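Theda Seidel @thedaseidel
Court thread. Sentencing motions in the Sullico warehouse burglary case were heard this morning in Berkeck. Notes below, in order.

1/ Background: the defendant was convicted in January on one count of second-degree burglary and one count of receiving stolen property. The jury acquitted on the conspiracy count. 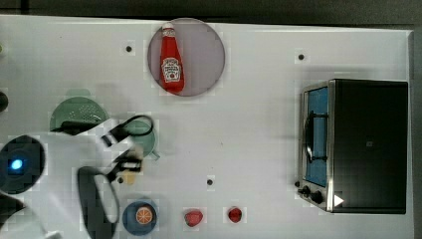
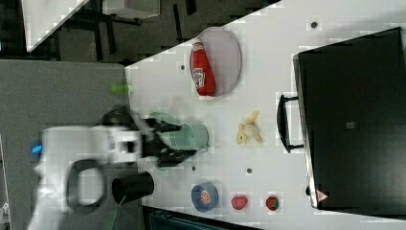 2/ Two motions were on the calendar. First, a defense motion for a new trial. Second, a state motion on restitution. Judge Tetsuya Tsuchiya took the new trial motion first.

3/ Defense attorney Chie Ebihara argued that the gate log should not have come in as a business record. Her point: the log was exported 178 days after the burglary, by an employee who did not maintain the system.

4/ Prosecutor Kaede Honda answered that the export date is irrelevant. The entries were made automatically at the time of each badge swipe. The printout is a copy of those entries.

5/ Tsuchiya asked whether the clock on the gate system had ever been checked against another source. Honda cited trial testimony from the site manager, Chie Hoshino, who compared it with the alarm company's call record. The difference was 2 minutes.

6/ Motion for new trial denied from the bench. Written order to follow. Ebihara stated her objection for the record, so expect this issue on appeal.

7/ Restitution. The state asked for $755 for the door and lock, plus $400 for the insurance deductible. The defense did not contest the door. It did contest the deductible, on the ground that no proof of payment was attached.

8/ The judge agreed in part. The door and lock amount is granted. The deductible is held open until sentencing, and the state may file a receipt before then.

9/ Correction to my post from the trial: I wrote that the burglary count was first degree. It was second degree. The building was unoccupied and no weapon was charged.

10/ The sentencing date was not set in open court. The clerk will send notice to both sides. I will post it when it appears on the docket.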